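Home Club Projects Guides Competition Contact

Folding cloth with the hand grippers: a guide for new club members

Zernwood robotics club, student projects. Last changed 2019-09-29.
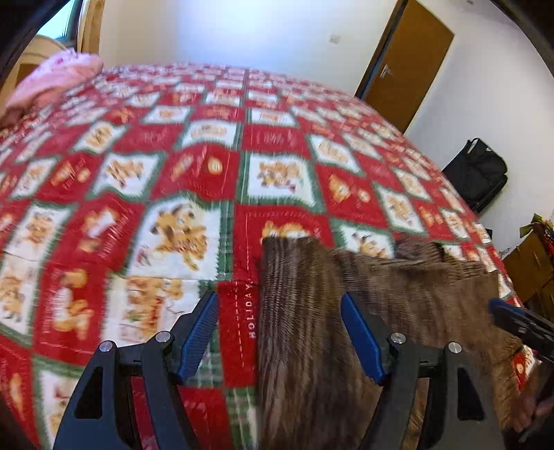
In our club we teach folding before any other task, although many people think it is more difficult than picking up cups or blocks. In my opinion it is a good first task. You need very few things, nothing breaks when you make a mistake, and you feel quickly in your hands what the gripper can do and what it cannot do.

This guide is written for members who will record folds for the Grukelum project. You do not need to know programming for this part. The programming group takes the recordings later and trains the folding program with them, and the program is then tried on the arm in the club room. If you are in the programming group, please read the guide also. It will help you to understand why some recordings look the way they look.

What you need

- two hand grippers from the cupboard, with charged batteries
- a piece of cloth, between the size of a towel and the size of a small blanket
- a bed or a large table
- a memory card with at least half of its space free
- the paper log, or a page in your own notebook
- one evening without hurry

Many of us record at home and this is welcome. The program should learn from different rooms, different light and different covers. Please do not put a plain sheet on the bed specially. A cover with squares, animals or words on it is good for us, and the family blanket is better than a clean white surface. In April we had only recordings from the white table of the club room, and when we put the cloth on a striped tablecloth the arm closed its fingers on the stripes.

Step 1. Check the grippers

Open and close each gripper ten times slowly. Both fingers must arrive together. If one finger comes later than the other, look at the pins in the joints. A pin which has moved out a little can be pushed back with the thumb, but if it moves out again, stop and bring the gripper to the workshop table. Do not put glue on it. We have lost one joint in this way.

Then look at the pads. The ribs of the pad are what holds the cloth, and after many evenings they are full of dust and small fibres. Clean them with a damp piece of kitchen paper and let them dry for a few minutes. Do not use alcohol, the pads become hard from it.

Fur and fleece leave much more fibre than cotton. With such cloth clean the pads again in the middle of the session.

Step 2. Prepare the cloth

Put the cloth flat, but do not make it perfect. One corner may be turned over, there may be a wave in the middle. Between two recordings you should change the position a little: turn the cloth, move it nearer to the wall, or shake it and let it fall. A beginner usually puts the cloth back exactly in the same place each time, and then the program learns only this place.

Stand so that you can reach the far corners without leaning on the bed. When you lean, the mattress goes down, the cloth slides to you, and the recording shows a fold that no arm can repeat.

Step 3. Start the recording

Switch on the right gripper first and then the left one. Wait for the second beep. Hold both grippers open above the cloth and stay still while you count slowly to three. This quiet moment is used to put the two recordings together in time, so please do not make it shorter, also when you are tired.

If you forget it, you do not need to delete anything. Stop, write "no start" in the log and begin again.

Step 4. Take the edge

Go down with the fingers open, one finger on each side of the edge which you want to lift. If the edge lies completely flat, push it gently with one pad until a small fold rises, and pinch this fold. With thick cloth you can pinch almost anywhere near the edge. With thin cotton you must be closer, or you will lift the cover together with the cloth.

Do not press down hard. New members often press because they are used to feeling the cloth with their fingertips, and with the gripper this feeling is missing. Look at the cloth and not at your hand. When the cloth between the pads wrinkles, you have it.

Take first with the left gripper and then with the right. The order is not important for the fold, but it is important that all of us do it in the same order.

Step 5. Lift and fold

Lift both corners to the height of your elbow, no higher. Move them together over the cloth to the opposite edge. The movement should be slow and round, as when you turn a page of a very big book. If you go too quickly, air comes under the cloth and it lands with a large bubble.

Lower the corners until they touch the other corners and open the grippers. Open them fully before you go up. A half open gripper takes the cloth with it, this is our most frequent mistake.

Now make the cloth smooth with the outer side of the closed fingers. One pass from the middle to the left and one from the middle to the right is enough. Some members make the cloth smooth for a long time, as if guests are coming. It is not needed.

Step 6. Second fold and end

Turn your body and not the cloth, and repeat steps 4 and 5 for the short side. After the second fold hold the grippers still above the cloth again, count to three and stop the recording.

A whole recording should be between one and 2 minutes. If it becomes longer than this, you are probably correcting too much. Some correction is good and we want to have it, for example when a corner falls and you pick it up again. But when you have lost the same corner three times, stop and start new.

Step 7. Write the log

For each recording write the number, the cloth, the surface and one word about the result: good, crooked, dropped or stopped. Please be honest with "crooked". The crooked ones are also used, only in another folder. In the last season we had 139 recordings marked as good, and after we had looked at all of them, 14 had to be moved.

The card holds roughly 3000 short clips, so there is no reason to delete anything at home.

Frequent problems

The cloth slips out of the pads. Clean the pads. If it still slips, you pinch too little cloth.

Both grippers hit each other in the middle. Your cloth is too small for two hands. Take a bigger one or do the one-hand task, which has its own page (see Guides, Szalai task).

The cover comes up together with the cloth. Go flatter with the fingers, and make the surface tight before you start.

The gripper beeps three times. The battery is low. Finish the fold, stop, and charge it.

After the session

Bring the grippers, the card and the log to the club room at the next meeting. Put the grippers in the cupboard with the fingers open, because closed pads keep the shape of the pressure. Copy the card on the Bromov computer, into the folder with your initials, and do not change the names of the files.

If something in this guide is not clear, write it on the yellow list on the cupboard door and I will correct the text.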